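The Summer I Fell for Sour Soup

I came to Ulska for the lake and stayed an extra week for a bowl of soup. It's pink, it's cold, and it's so sour that my first spoonful made my left eye close all on its own. By the third one I was asking for bread so I could wipe the bowl.

The soup is called pravow, and so is the shop that made it famous (yes, it gets confusing when you ask for directions). Pravow opened in 1849 as a bakery, and the soup was what the bakers ate for lunch. They took the stale rye ends, covered them with water, and let them sour in a crock for a few days. The strained liquid went over grated beets, cucumber and a frightening amount of dill. That's still more or less the whole recipe!

I asked at the counter how much they get through, and in July it's 182 bowls a day. The town only has 1000 people in it, so somebody is having seconds. I know I was.
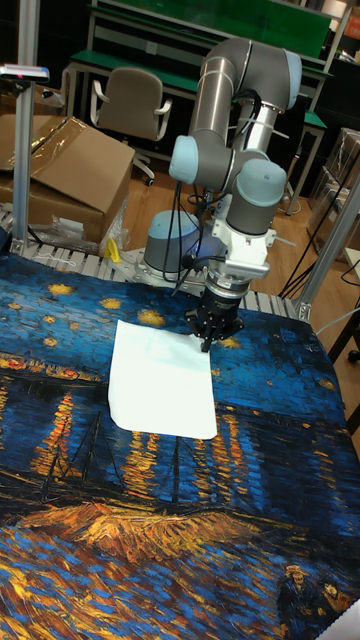
What got me hooked was the starter. I've kept sourdough for years and I thought I knew what rye could do, but this is a looser, wilder thing, closer to pickle brine than to bread dough. It smells like green apples on day two and like a barn on day three, and then on day four it calms down and you can drink it. I carried a jar of it home wrapped in two sweaters – customs was a nervous moment.

My first batch in my own kitchen was flat and a little sad. I'd used sandwich rye from the supermarket, the soft kind with caramel color in it, and it just sat there. The second time I bought a dense loaf from Galham, the bakery down my street, dried the slices in a low oven until they were nearly black at the edges, and got bubbles by the next morning. I may have cheered.

Beets matter less than you'd think. Small ones are sweeter, big ones are cheaper, and once they're grated into all that sour you'd have a hard time telling them apart. Cucumbers are another story. Get the short bumpy ones and salt them for ten minutes, or the whole pot goes watery on you.
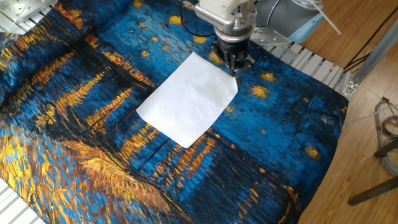 How I Make It Now

I use 200 grams of dried rye for a big jar, filled up with cool water and a spoonful of the old starter. A cloth goes over the top and I leave it on the counter for four days, stirring whenever I walk past. Then I strain it, chill it hard, and pour it over the vegetables right before we eat. A boiled egg on top is traditional. So is a hot potato on the side, which I skipped at first and now wouldn't give up – cold soup, hot potato, back and forth.

My neighbors are split. One couple comes by with their own container, and the family from Eze Street won't touch it. More for me, and there's another jar going in tonight.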